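Good practice around a shared robot arm: my project report

Project module, Drerkdale College
Supervisor: Aicha El Ouafi

1. Why I picked this

My first idea was to make the arm faster. Aicha talked me out of it in our very first meeting (thank goodness) and asked me what rules we had for using it. I said there was a sheet on the door. She asked me what was on the sheet and I had no idea, and I'd been walking past it since March!

So the project became the sheet. I wanted to find out which rules people in the lab followed, which ones they skipped, and whether I could write a set that people would stick to. I read the old sheet, all 26 rules of it, and then I sat in on 13 sessions with a notebook and tried to keep out of the way.

2. What I saw

The old sheet was mostly about people. Keep your hair tied back, know where the stop button is, don't lean in while the arm is powered. All good stuff and I kept every bit of it. What it hardly touched was the table itself, and that's where most of my notes ended up.
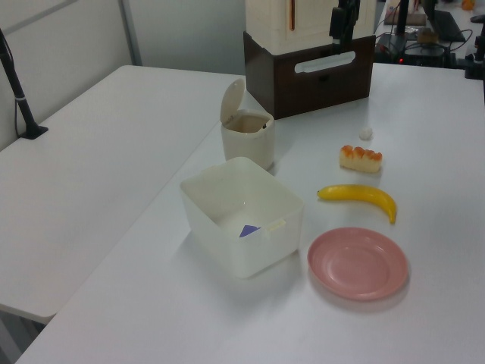 Table layout was the thing I argued about most with Fouad Salem, who shares the bench with me. His view is that you should be able to put things wherever you like, as long as the arm can reach them. Mine is that every object needs a bit of clear space on all sides, so the gripper can come down without brushing its neighbour. With the plate, the banana and the pastry spread out to the right of the bin like that, you've got room to go for any one of them. We settled on a hand's width as the rule - easy to check and you don't need a ruler.

The second thing was lids. A lid that's up makes an object taller, and if you planned your moves with it down you can get a nasty knock. The new rule says you decide on open or shut before you start and write it in the log, then leave it alone until the run is finished.

Ilham Benmoussa pointed out that I'd said nothing about cables. She was right, so there's a rule for those now too. Walk the cable from the arm to the socket before you power up, and tape down anything a foot could catch.

3. The new sheet

I got it down to 13 rules, half of what we had. Shaimaa Filali read three drafts and crossed out every "should", so it now says "do" or "don't" all the way through. I like it much better that way. It's split into before, during and after, and the "after" bit is the shortest because everyone wants to go home.
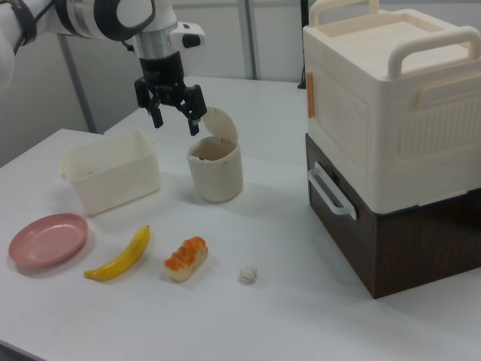
Who is allowed to reach onto the table during a run?
Only the person holding the stop button, and only once they've pressed it and said "stopped" out loud.

That one caused the most grumbling. Vasylyna Stelmakh thought saying it out loud was silly when you're working on your own, and I can see her point, but I left it in. It's a habit thing. If you only do it when there's company you'll forget the one time it matters.

4. What I'd do differently

I'd have asked people earlier. I wrote the first draft on my own over 5 evenings and most of it went in the bin. I'd also like to try the sheet on a group that's never used an arm before - all my testers already knew their way round, so they filled in the gaps without noticing.

The full sheet and my session notes are in the appendix.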